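Checking the hand-held grippers before a session

Allow 19 minutes for the pair. Sekar does it in less, and Sekar's are the ones that come back with loose markers.

1. Wipe the rubber pads with a damp cloth. If one has started to peel, swap it now. It will not heal.

2. Squeeze each trigger 50 times. Yes, all 50. A sticky finger linkage tends to show up late, usually after you've stopped paying attention.

3. Push on each marker block with your thumb. Any wobble means new screws – glue was tried in May and we don't discuss it.

4. Switch on and wait for the green light on both.

5. Pick up something awkward. We use the hair dryer: slippery barrel, cord that gets into everything. Take it by the handle and hold it level. 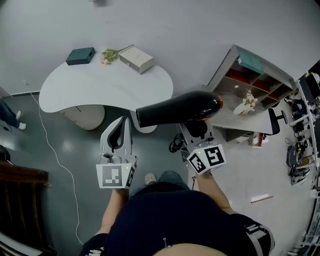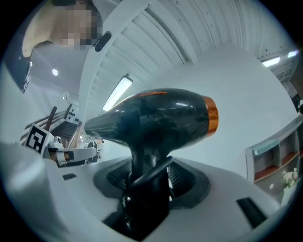
Step 5, dryer held by the handle.

6. Keep hold while you turn your wrist both ways. If the dryer sags, the pads are worn or the spring is tired. Try the pads first, as they're cheaper.

7. Bring the second gripper up close and play back a short clip. You want its marker readable the whole time. If it drops out, clean the lens before you blame the software.

8. Write the result on the sheet, with your name. "Fine" is not a result.

Spare pads are in the Fasten drawer. Springs have to be ordered through Zahira Lubis, who would like to hear before Tuesday.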